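Search products
Enter keyword or item no.
Go

Print this page | E-mail to a friend

Rereck two-compartment sorting bins

Item no. 602
Sold singly, in dark or light

I've been selling toy storage for longer than I care to admit, and most of what goes through the shop is either a big tub with a lid or a chest of tiny drawers. The big tub is fine until you want one particular brick. The tiny drawers are fine until a child pulls one right out and the lot goes under the sofa. The Rereck bin sits somewhere in the middle, and I like it enough that I've given it a page to itself (the tubs all have to share one, poor things).

It's an open bin with two compartments side by side. No lid, no drawers, no catches. The walls are full of slots and holes, so it's light to pick up and you get a bit of a peek inside, and you can put two of them next to each other on the table and have four places to sort into. That's how I use mine at home. One dark, one light, bricks in front, cup of tea well out of reach. 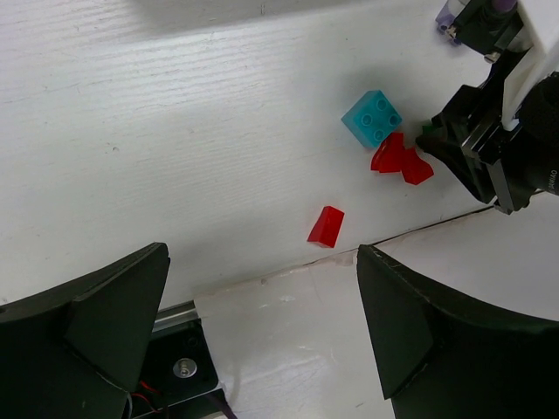 Photo: Kálmán Pap for Mundness

Red and teal are the two colours I always end up sorting first. They jump out at you on a white table, and once they've gone in the bins the rest seems a lot less of a chore. Sloped pieces are more of a nuisance than the plain square ones, I find. They land on their sides and you think you've got two different sorts of brick when it's the same one the other way up! My advice is to go by colour on the first round and worry about shape afterwards.

What size bricks does it take?

We get this question more than any other. The chunky, large-format bricks that little ones start with go in nicely, and you can get a grown-up hand in after them. I wouldn't buy it for the very smallest bits, the ones that hurt when you step on them at night. Some of those will find their way into the slots sooner or later and you'll be poking them out with a pencil. For anything that fiddly have a look at the Ametti trays instead, which have solid sides and a smooth bottom.

People buy them for other things too, of course. I've had customers use them for crayons, cotton reels, clothes pegs and (my favourite) seed packets. Rochelle Oyelaran, who does our window, has a row of them on her desk with ribbon ends in and won't hear of giving them back. They aren't meant for food and I'd keep them off the floor if you've got a puppy. Ask me how I know.

Dark or light?

They're the same bin, so it comes down to what you're putting in it. Bright pieces show up well against the dark one. Pale bricks, the lavender and so on, also look lovely in there, but a navy or black piece in the bottom of a dark bin is a devil to find by lamplight. The light bin is kinder in a dim room and shows the felt-tip marks sooner, so there's your trade-off. Most people who ask me get talked into one of each, and if your children are sorting together it does save a row about whose bin is whose. 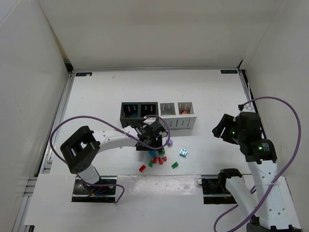

I start with both bins well back on the table, so there's plenty of room in front to spread the bricks out, and I tip out a handful at a time. If you empty the whole tub in one go you've no space left to work and everybody loses heart by the second colour. With a small child I'd give each compartment its first piece yourself, so there's something to match to. A red one in there, a blue one in here, and off they go. They'll still put things in the wrong place. Let them, you can fish it out later.

Older ones get bored of colours quickly, so try plain bricks against decorated tiles, or straight edges against curves. We had a table going in the shop in December and the flower tiles were what everyone wanted to put away. I'd no idea a tile with a flower on it could cause such excitement, but there we are!

If you're short of table space, the bins can go against the wall or up on a shelf when you've finished. I wouldn't stack them. There's nothing to hold one on top of the other and the upper one slides off if you knock it.

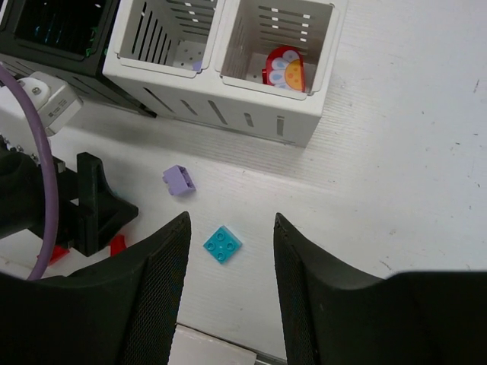 Cleaning and care

Warm water, a drop of washing-up liquid and an old toothbrush for the slots. Shake it out and stand it upside down on a tea towel to drain. Please don't put it in the dishwasher. I can't promise it'll come out the shape it went in, and I won't be able to swap it for you if it doesn't. Felt-tip usually shifts if you get to it the same day. Stickers are another story, so peel them off while they're new.

Ordering

Bins are packed singly, so if you want a pair please put 2 in the quantity box and tell us which shades in the notes. If you leave the notes blank we'll send one dark and one light. The bricks and tiles aren't included and we don't sell them loose, though the Baird starter tub (item no. 759) is on the next page and has the same chunky sort in it.

Schools and playgroups can have them by the box of 100, mixed shades if you like. Drop me a line before you order that many and I'll tell you how soon I can get them to you. The last lot went quicker than I'd planned for.

Page updated January 22, 2020

Print this page | E-mail to a friend
Shares 2 | Comments 0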